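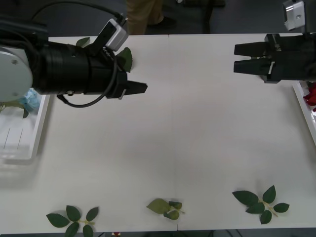 Blue flowers, and other things I was told would save time

Regular readers will know my views on artificial flowers, which were formed in a dentist's waiting room and have not softened much. So when Maeve McGrath asked me to spend a few weeks with them for the newsletter, I said yes mainly so that I could say no at greater length. What follows is the greater length.

The claim is easy to state. You buy the stems once, keep them in a tray, and put an arrangement together whenever the table needs one. No water, no trimming, no brown sludge at the bottom of the vase. People who sell them say this as if fresh flowers were a kind of illness. I like changing the water. It takes two minutes and gets me out of other jobs.

Still, I bought some. The Radik range came from a shop in Randedberg, and I added a few odd stems from the market on Saturday morning, light blue ones mostly, as that was what was left. Blue is a risky colour for a fake flower. Plenty of real ones are blue, but they tend to be a muddled sort of blue with some purple or green in it, and the cloth version tends to be one even shade from edge to middle. A crinkled petal helps. It breaks the light up and stops the whole thing looking as though it has been ironed. A flat petal in the same blue looks like a rosette from a pony show.

Leaves are where most of them go wrong. Look at the leaves before the flower, whatever the label tells you. On a cheap stem they all stand out at the same angle, stiff as a coat rack, and no amount of clever placing will disguise it. A leaf that droops a bit is worth paying for. You can bend the wired sort down yourself, but do it near the stalk and only once or twice, as the wire inside gets tired and then the leaf just swings about.

Now the tray, which I had expected to be the silliest part of the business. Peter Vaněk, who has run more table-dressing afternoons in Prunbridge than I have been to, swears by a shallow plastic one, plain white, kept at the left of the table with the stems lying in it. His argument is that a deep box makes you rummage, and rummaging is what ruins petals. I tried a deep box first, out of stubbornness. He is right about the petals. They get squashed under the leaves of the next stem, and crinkled turns into crumpled, and there is a difference.

I am less convinced that it has to be white. He says you see the colours properly against it. You do, but you also see every bit of green fluff and every snipped wire end, and you will be wiping it out after each go. Mine is cream and I have had no trouble telling blue from green.

The same goes for the table. All the advice I was given says to work on a plain white top, and I can see the sense of it if you are trying to judge a shape, since a patterned cloth hides everything that is wrong with an arrangement. But have you looked at your flowers on the surface where they are going to live? Mine live on dark oak beside a lamp. A bunch that looked cool and restrained on white looked like something left behind after a christening when I got it home. Make it wherever you like, then carry it to its proper place before you decide you are pleased with it.

If your white top is really two panels pushed together, as ours is, mind the join. It is faint enough to forget until you stand a narrow vase across it. I would keep anything tall well to one side.

On the matter of money I have been told I am unfair, so I will just give the sums. Marcela Ševčík brought in a ready-made bunch from Štefanec, bought on her holidays, price 599 crowns. It was pretty. It was also mostly leaf. Single stems cost more each but you choose them, and I would sooner have three I like than a fat bunch I have to apologise for. As for lasting "a lifetime", which was printed on Marcela's wrapper, I should like to know whose. My sister's fake hydrangeas sat in a south window and had gone the colour of weak tea by their second January.

And they do need cleaning. Dust settles in a crinkled petal far more happily than on a flat one, so the very thing that makes the flower look decent makes it a nuisance. A soft dry paintbrush does the job. I was advised to shake the stems in a bag of salt, and I tried that too. It gave me slightly salty flowers and a mess on the kitchen floor. Don't bother.

İlker Değirmenci, who likes them very much and has asked for a right of reply, makes one point I can't argue with. His daughter sneezes at anything with pollen in it, and a blue flower made of cloth is better than a bare windowsill for half the year. Fair enough. He also says visitors can't tell. Visitors can tell, İlker. They are being polite, and they wait until you have gone to put the kettle on and then they pinch a petal. I have done it in your house.

So have I changed my mind? A little, and only about stems bought one at a time, with decent leaves, kept flat and out of the sun. I would put one or two in with real greenery from the garden, where they have something honest to hide behind. I would not fill a vase with them. I have kept the cream tray, which is now holding seed packets.

Drahomíra Hájek has offered to show anyone interested how she wires a loose head back on to its stem. Bring your own flowers, and small pliers if you have them. She would also like her green tape back, whoever has it.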